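Checklist cellule de manipulation Sendus — contrôle avant campagne
Date : 2025-12-29
Version simu + banc réel

1. Arrêt d'urgence — OK. Testé 2 fois, réarmement manuel uniquement.
2. Vitesse limitée en mode apprentissage — OK, 100 mm/s dans la config.
3. Alimentation 230 V, armoire fermée à clé — OK. Étiquette à refaire, illisible.
4. Pince : jeu des doigts, visserie — RAS. Reprendre le marquage au feutre à la prochaine visite.
5. Zones interdites autour du mobilier — à revoir. Marge trop courte côté panneau, la règle maison Mekine demande plus.

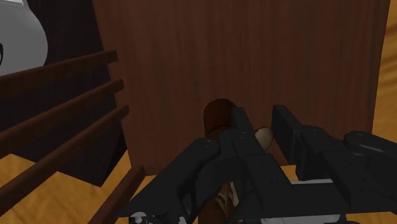

6. Limite d'effort à la fermeture — OK pour objets rigides. Pour les objets fragiles, seuil à valider avant tout essai, pas pendant.
7. Modèles de collision à jour — NON. Le fichier 2324 date d'avant la modif des doigts, a remplacer.
8. Retour position repos après défaut — OK mais lent. Trajectoire à dégager des meubles.
9. Journal des défauts — incomplet, deux lignes sans heure. Merci de remplir a chaque arrêt, même court.

Bilan : points 5 et 7 bloquants. Pas de passage sur banc réel tant que c'est pas levé — simu autorisée. Copie à Skateo pour le point 7.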